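# Episode 34

Nelu Husar had walked through the same doorway since lunch. His quota was 300 good runs by the end of July, and a run was good if the walker got from the hall to the bed without touching anything. 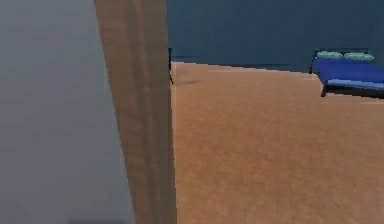

He steered with two thumbs. Forward, stop, turn a little, forward again. The software at Wosum saved every move he made, and at night the learner went over them and tried to do what he did. It was bad at doors. It kept coming in too tight on the left, so Nelu had been told to start badly on purpose, close to the wall, and then show it how to get out.

"You hesitate," Quang Trình said from the next desk. He was reviewing the morning batch. "Every time. You get to the door and you stop for three seconds."

"Do I?"

"Look at the log."

Nelu looked. There it was in run after run, a flat line where nothing moved. He hadn't known he was doing it.

"Should I redo them?"

"Depends. Is there a reason?"

Nelu thought about his mother's house in Furtună, the last winter, and how he used to wait outside the bedroom and listen for her breathing before he went in. The bed had been in the far corner there too.

"No," he said. "Habit."

Quang marked the batch as usable and went to get coffee.

The new version came back the next morning. They loaded it at nine and let it run by itself, no thumbs. It came along the wall, too close, and corrected. It reached the door and stopped.

Quang counted under his breath – one, two, three.

Then it went in.

"I can trim that out," Quang said.

"Leave it for now," said Nelu, and he picked up the controller to start on 35.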